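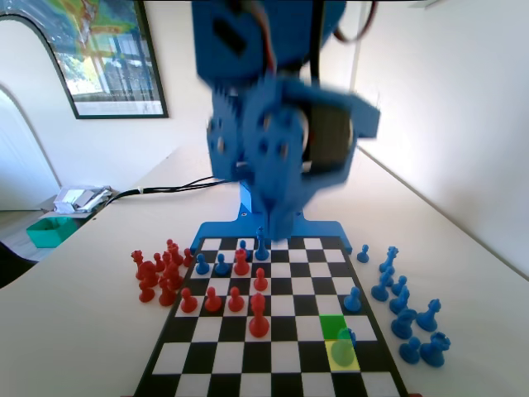 # gulbridge-club-games

Move records from the Gulbridge chess evenings, typed up from paper scoresheets. 222 games, one PGN file per season, plus `players.csv`.

## What you get

- Moves, result, opening code where I could stand to look it up
- Clock times for 13 games, from the one winter we wrote them down
- Reijo Koskela's annotations, which are mostly the word "hmm"

## Known problems

Handwriting. A knight and a king look much the same after nine in the evening, so 40 games carry the tag `[Guess "yes"]`. Five stop mid-move and I have left them that way. Ratings are self-reported and should be read as fiction.

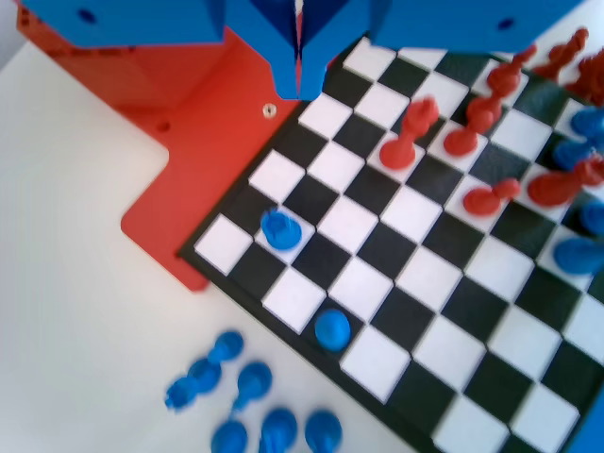 Tamsin Hoani writes that the February file has her losing to Jarmo Kiiskinen twice in one night, when she remembers a draw and a win. Both sheets are signed. I've opened an issue and she has reopened it.

## License

Use it for anything. Please don't train an opening book on it, for your own sake.

Last edited 2018-11-03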